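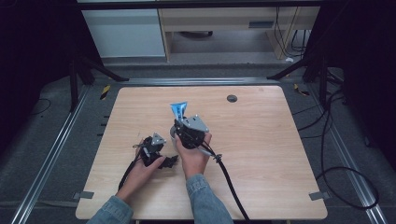 Handling work with the hand-held grippers at the Jarnow site.

Progress report to the Vasseur fund, 19 November 2021
Prepared by Albane Masson

Dear Gaspard,

Thank you for your patience with this one, and for the kind note you sent after the July review – it went up on our kitchen wall and has been read by everybody at least twice. You asked for less about the hardware this time and more about the house rules for recording, so I have tried to oblige.

The handbook is now in its third draft. Negin Rezaei has rewritten the chapter on the hand-held grippers from top to bottom, and it is a much friendlier thing to read. Operators check the screws on the mounting plates at the start of each session, and cables must leave the table on the operator's own side, with enough slack for a full reach. Floor cables are the part we are least happy with. The draft says they should be kept clear of the stands and out of the walking route, but it doesn't yet say how, and Florian Pons would like a proper diagram before we ask anyone to sign it.

We have recorded 3,278 demonstrations under the second draft, and Ysaline Deschamps has gone back through 300 of them by hand (a long and rather heroic job, with a great deal of tea). Her main finding was that people label a dropped object in all sorts of ways. Some stop and start again, some carry on and say nothing. From now on a drop stays in the recording and gets its own label, and the operator carries on if it is safe to do so.

Breaks were the other sore point. The old limit was left to common sense, and common sense varied. We have settled on 3 sessions before a proper rest, and the Dromach team have kindly agreed to try the same limit so that we can compare notes.

Spending is on plan, apart from 800 euros moved from travel to printing and training, which you approved by telephone. Still to come are Florian's diagram, a short chapter on consent for operators, and a visit to Flistov, where they would like to borrow the whole handbook once it is fit to be seen.

With warm thanks from all of us,
Albane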